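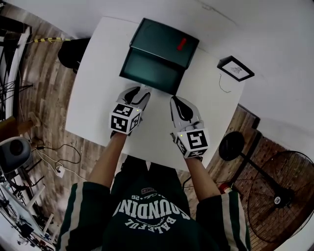 Kevoritz Introduces Returns Desk Service to Catch Fake Goods Before They Go Back on the Shelf

New product checks the item in the box, as well as the label on the outside of it

DOVIDTON, April 15, 2022 — Kevoritz, which makes item-level authentication tools for retailers and warehouses, today announced the general release of Cordero, a service that checks returned merchandise against a record made when the goods were first shipped. Cordero is meant for the returns desk, a part of retail that has long run on a signature, a barcode scan and a good deal of optimism.

The fraud it addresses is old and does not require much talent. A shopper buys a real handbag, keeps it, and sends back a copy in the original box with the original receipt. The barcode matches because the barcode is on the box. The refund goes out, the copy goes back into stock, and some weeks later a perfectly honest customer pays full price for it. The retailer has now sold a counterfeit, under its own roof, with its own gift wrap.

"Our industry has spent years putting clever things on packaging," said Jingyi Liao, chief executive of Kevoritz. "Holograms, seals, inks that change color when you tilt them. The packaging is now very well protected. I would trust the packaging with my house keys. We thought it was time someone took an interest in the handbag."

How Cordero works

When a product leaves the warehouse, staff take a close-up reading of two small areas chosen by the brand, such as a stretch of stitching, the grain near a seam or the edge of a molded part. Surfaces like these vary slightly from one unit to the next, even when the units come off the same line within minutes of each other. Cordero stores the reading as a short code and ties it to the order number.

If the item comes back, the returns clerk takes the same reading with the same handheld scanner. The screen shows one of three results: match, no match, or look again. The third was added at the request of returns clerks, who pointed out that handbags get rained on, shoes get walked in, and a good many returned coats have plainly been to a wedding.

Nothing is attached to the product. There is no tag to cut off, no chip to go flat and no sticker for the customer to pick at during a long phone call. The scanner needs a charge at the end of a shift and a wipe now and then, and the software runs on the tablets and desktop computers most returns desks already own.

Tested in Erkmont, over some objections

Kevoritz ran its first full trial at a distribution center in Erkmont, which handles footwear, leather goods and small electronics for several mid-sized retailers. By the end of February the site had enrolled 990 items in the system, and 829 of them had shipped to customers. Of those that came back, 4 were flagged as no match. All four were sent to the brands concerned for a second opinion, and the brands agreed with the scanner in every case.

The company is aware that four is a modest number and asks that it be left that way. The trial was set up to find out whether the readings would hold up under ordinary handling by people with other things to do, and it was never designed to measure how common return fraud is. Kevoritz will not be multiplying the result by the population of the country and putting it on a banner.

"I was against it," said Yanling Xu, who manages the returns floor at the Erkmont site. "I have been given a lot of scanners. There is a drawer. My people have a line of carts behind them, and any step that adds time comes out of somebody's lunch. We agreed to one bench for two weeks, and then the other benches started asking why they didn't have it. So now they have it, and I've had to say several nice things about it in meetings."

Xu's team also suggested changes that made it into the finished version. The alert tone, which in early builds sounded like a smoke alarm, has been replaced by a soft double click, so that a clerk can set an item aside without announcing a suspicion to the whole room. A no match result no longer fills the screen in red. It opens a short form that asks for the condition of the item and holds the refund for review by a supervisor.

A word about honest customers

Most people who return things are returning the thing they bought. Kevoritz says this guided several choices in the product, including the decision to keep shoppers' names out of the system altogether. Cordero stores a code, an order number and a time. It does not keep a score on customers, and the company has declined two requests to build one.

A no match result is also not treated as proof of anything. Warehouses ship the wrong unit, stores swap a floor sample for a boxed one, and family members return each other's gifts with great confidence and no paperwork. The training guide that comes with Cordero spends a full chapter on these cases, and asks that clerks read it before they read the chapter on fraud.

"If you treat everyone at the counter like a smuggler, you will catch a smuggler eventually," Liao said. "You will also have a very quiet store."

Pricing and availability

Cordero is available today to retailers, brand owners and third-party warehouses. It is sold by the bench, with a monthly fee that covers one scanner, software, updates and phone support during business hours. There is no charge per scan. Early customers told Kevoritz that when each scan costs money, scans tend to be saved for special occasions.

Sites that sign up for the introductory plan may enroll their first 100 items with a Kevoritz trainer present. The trainer will help pick the reading areas for each product type, set up the supervisor queue and stay through a full shift of returns. Sites are asked to choose an ordinary shift. The company has learned to be careful with the word "ordinary" in the weeks after a major holiday.

At launch the service supports leather, woven fabric, coated canvas, molded plastic and brushed metal. Polished glass and very glossy finishes are not supported. Kevoritz is working on them and would prefer not to give a date, having once given a date.

Existing customers of the company's label verification product can add Cordero to their current contract without replacing any hardware at the packing station. Order data moves between the two systems overnight. Customers who would like it to move faster than that should speak to their account manager, who has heard this before and is on their side.

About Kevoritz

Kevoritz builds tools that help businesses confirm that goods are what they are said to be. Its products are used in warehouses, stockrooms and repair centers by people who would mostly like to get through the pile. The company is based in Dovidton and is privately held.

Media contact

Press Office, Kevoritz, Dovidton

Interviews with Jingyi Liao and on-site demonstrations of Cordero can be arranged through the press office. Reporters who wish to bring their own handbag are welcome to do so, and will be told the result in private.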